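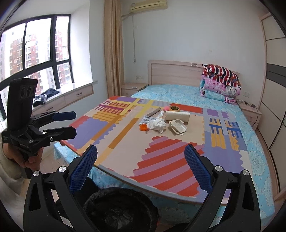
How to run a hands-on gripper demo at an open day

I helped on the Nimberg stand at the Flarnik open day on May 21, 2022, and I've been asked how we kept it going, so I've written up the bits I'd do again!

Start with the bin. Visitors take a hand-held gripper, pick up one bit of rubbish and drop it in. Everyone gets the idea straight away (even the ones who swear they're hopeless with gadgets).

Put out 12 things at most, and mix them up. A crumpled tissue is lovely for a first go. Bottle caps are fiddly, so I save those for the show-offs.

Next, do one slow pick yourself. Come in from above, get the blue pads either side of the thing, squeeze, lift, then move. Don't chat while you're doing it – I did, and dropped mine on a child's shoe.

Give each person 4 tries and then swap. Wipe the handles between goes, and check the pivot screws at lunch.

If you're recording for training, ask people before they pick anything up. We had 200 goes saved by closing time and I'd love to reach 2000 at the Wosavwood one in November.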